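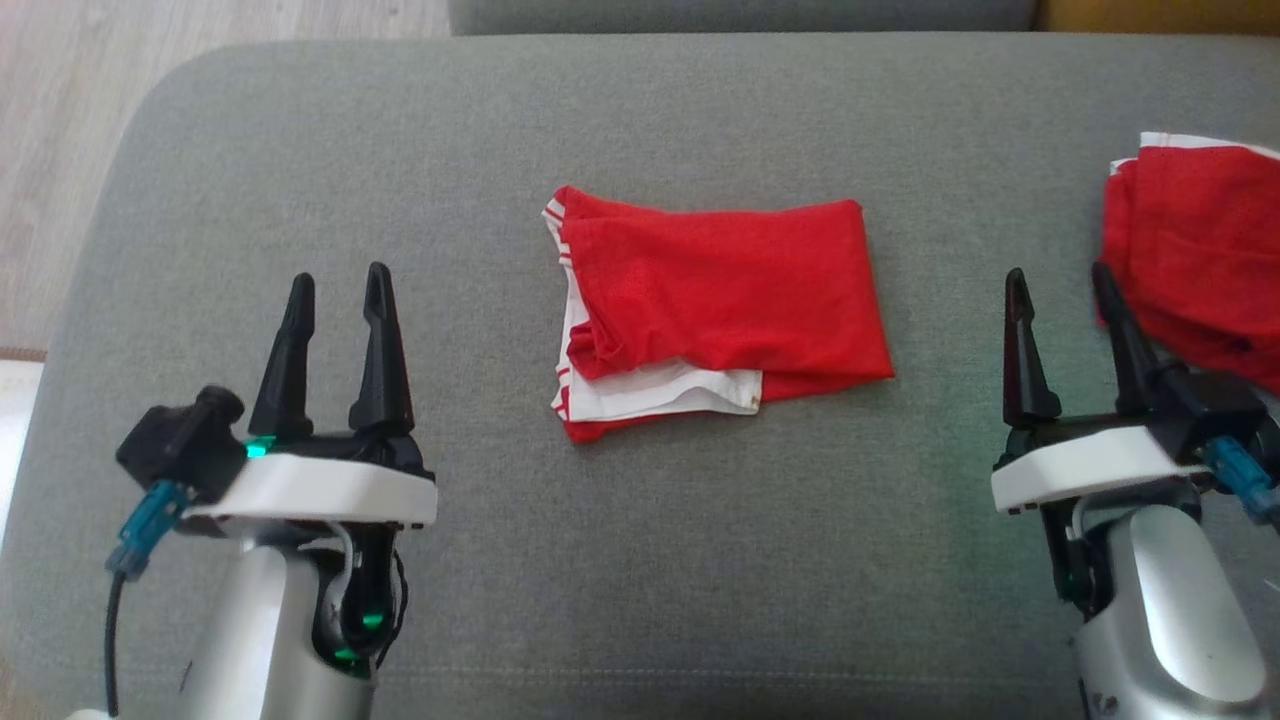 Red mesh with white trim, folded.

Ticket: Order confirmations not reaching members
Opened by: Noelia Pacheco
Assigned to: Norbert Vávra
Priority: Medium
Status: Closed
System: Trelia shop and member portal

Original report (Noelia Pacheco)
Members who order through the shop page are charged, and the order shows up in the admin list, but they get no confirmation email. I have heard from 6 people so far. Password reset emails from the same portal arrive fine. I placed a test order on my own account and got nothing, including in spam. The order page says "Confirmation sent" next to my test.

Norbert Vávra
Looked at the outgoing mail log in Trelia. Your test order is there with status "handed off," so the portal thinks it did its job. Password resets go out through the portal's built-in mail. Shop mail goes through the Gavent relay, which was set up separately. Can you tell me if the people who complained all use the same email provider?

Noelia Pacheco
No, it's a mix. Two of them are on work addresses. Kiều Thái says she did get one for an order in October, so it was working then.

Norbert Vávra
Thanks. I logged in to Gavent. There are 1,579 messages in the held queue. All have the same reason code, "sender not verified." The sender on them is shop@ our old domain. The portal was moved to the new domain, and the shop template still has the old one in the From field.

Changed the From address in Shop > Notifications > Sender. Saved. Placed a test order. Still held, same code. 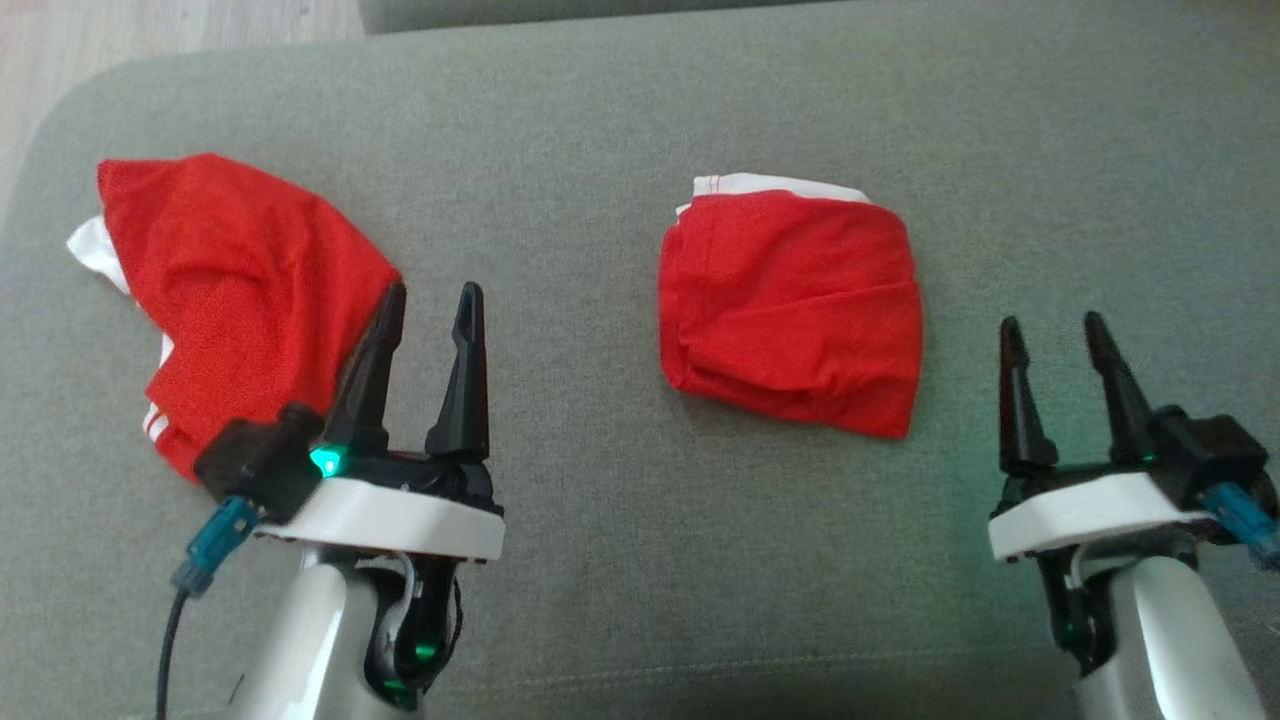 Porkmont Athletic Club | Web and Membership Desk

Norbert Vávra
Second test also held. Checked the raw message. The From line is now correct but the Return-Path still shows the old domain. That setting isn't on the notifications page. Asked Trelia support where it lives.

Hjørdis Forsberg (Trelia support)
Hello Norbert. Return-Path is set per store, under Store > Advanced > Bounce address. It does not update when the main domain changes. If the field is grayed out, you need the Owner role. Site Admin is not enough.

Norbert Vávra
It is grayed out for me. Owner role is on Eliécer Cabrera's account. Eliécer, can you either change it or give me Owner for a day?

Eliécer Cabrera
I don't remember having this. Found it. I gave you Owner. Let me know when I can take it back off.

Norbert Vávra
Bounce address changed. Test order placed, message released by Gavent, nothing in the inbox after 20 minutes. Gavent shows "delivered to gateway." Checked the DNS records for the new domain. The SPF record lists the portal's mail server but not the relay. Added the relay. Left it for a few hours.

Norbert Vávra
Test order confirmation arrived in the inbox with the club name as sender. Repeated with a second account on a different provider. Also arrived. Noelia, please try yours.

Noelia Pacheco
Got it within a minute. The link to the order opens and the totals match. What happens to the held ones? I don't want people getting an email now for something they picked up months ago.

Norbert Vávra
Agreed. Filtered the queue down to orders still marked open, 78 of them, and resent only those from the portal so they carry the new sender. The rest I deleted from the queue in Gavent. The orders themselves are untouched in the admin list.

Kiều Thái
Mine came through twice. Same order number on both.

Norbert Vávra
Kiều, you had one order split into 3 lines and I resent two of them before I noticed they shared a number. You were charged once. I checked the rest for the same thing and found no others.

Eliécer Cabrera
Owner role removed from Norbert's account. I added him as backup contact with Trelia.

Resolution
Cause: old domain left in the shop From field and the store bounce address, and relay missing from the SPF record.
Fix: all three updated. Open orders resent.
Follow-up: the Flanagan newsletter tool uses the same relay and needs its own sender check. Separate ticket.

Closed January 1, 2024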